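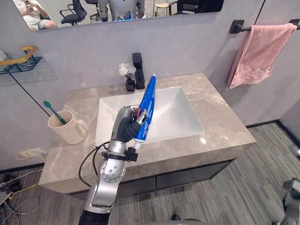 Surlow publishes results of hand and gripper comparison for household grasping

23rd September – Surlow, a test laboratory for service robots, has released the results of a comparison between two end effectors on bathroom tasks. The first is the Cevari multi-finger hand. The second is the Clerum two-jaw parallel gripper. Both were run on the same arm with the same controller, and only the end effector and its grasp settings were changed between runs.

The test set has 114 tasks, all carried out at a vanity with a sink, a mirror and a towel bar. Objects include toothpaste tubes, toothbrushes, mugs and towels. Each task starts with the object in a marked position and ends when it has been lifted, held upright or at a stated angle, and put back. A drop, a slip of the object within the grasp or contact with the faucet is logged as a fault.

Surlow logged 2,000 grasp attempts, split evenly between the two devices. The Cevari hand had fewer faults on soft and tapered objects, toothpaste tubes in particular. The Clerum gripper had fewer faults on mug rims and closed faster on every object in the set. Results for towels were too close to rank.

Cable routing affected the results more than expected. In early runs in February, the cable at the wrist limited forearm rotation near the wall, and 20 attempts were thrown out and repeated after the loop was lengthened. Surlow recommends that integrators check slack at full wrist rotation before they tune grip force.

Reflections were handled as a separate item. A wall mirror behind the work area produced false depth readings in the head camera. A fixed mask was applied for both devices, so the comparison is not affected, but unmasked performance was not measured.

The full report covers grip force settings, fault codes and the placement chart for each object. It does not cover wear, liquids or two-handed tasks. A second round, using the Cadwaladr controller with both end effectors, is planned.

The report can be requested from the Surlow test office under reference 417. Log files are supplied on request to integrators and research groups.

About Surlow
Surlow tests arms, grippers, cameras and controllers for use in homes and small offices. It does not make or sell robot hardware.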